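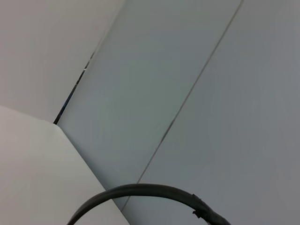
Wrist view during demonstration gathering: grey panels, the corner of a white sheet, and a black cable looping across the bottom.

Demonstration gathering (also demo collection, or at Nalthorpe simply "filling") is the work of recording many examples of a task so that a learning system can be trained to repeat it. In robotics an example is usually one full attempt, called an episode, guided by a person. Camera pictures, joint positions and gripper opening are saved together, with a shared clock.

Contents
1 Method
2 Wrist view
3 Set size
4 Sorting and labels
5 Problems
6 See also

Method
Most sets are made by teleoperation. Operator moves a leader arm or hand controller, the robot follows, everything gets logged. Other ways: pushing the arm by hand (kinesthetic teaching), or a hand-held gripper with a camera on it and no robot at all. Hand-held is quicker but gives no joint readings.

An episode has a start state, the attempt and an end mark. Start state should vary. If the part always lies in the same spot the system learns the spot. Operators are normally told to shift things between episodes, turn them, change the lamp now and then.

Failed attempts are kept in some sets and thrown out in others. Where kept they need a flag. Recoveries – a missed grasp followed by a good one – are usually kept, and some trainers ask for them on purpose.

Wrist view
A small camera at the wrist or gripper sees the work close up and moves with the arm. Useful for the last few centimetres of a reach, where a fixed camera may be blocked by the arm itself. Weak at everything else. Large parts of a recording can be plain surface, an edge, a seam between two panels, with nothing in it to say where the arm is. Cables may also come into view, as in the picture at the top, where one passes in front of the line between two grey panels.

Plain frames are not errors and should not be cut from the middle of an episode, as this breaks the timing. Trimming is done at the ends only. A second, fixed camera is the common remedy for lost position.

Seams and thin lines can be a trap. A system may use them as landmarks, which works untill the bench is changed.

Set size
No agreed number. The Turkuston set, used for teaching, holds 500 episodes over 11 tasks, of which 340 are marked as successes. Nyberg, a smaller set, has 3 tasks only but far more variation in start state. Iwona Bednarek, who wrote the Nalthorpe operator notes, argues for varied starts first and volume later. Disputed by users of Matmont, the logging program, whose manual says the opposite.

Sorting and labels
Done after recording, sometimes by the operator, better by someone else. Usual fields:
Task name
Success, failure or unclear
Operator code
Camera position, plus date of last check
Free note

"Unclear" gets overused. Matmont from the December release onwards asks for a note before it accepts it.

Problems
Clock drift between cameras and arm. Hard to spot by eye, ruins training.
Operator habit. One person's way of approaching a part ends up as the system's way – several operators are prefered.
Long pauses. The system learns to wait.
Camera knocked out of position between sessions and not logged.
Cable in view in some episodes and missing in others. Either fix the routing or record plenty of both.

See also
Teleoperation
Imitation learning
Episode (robotics)
Hand-eye calibration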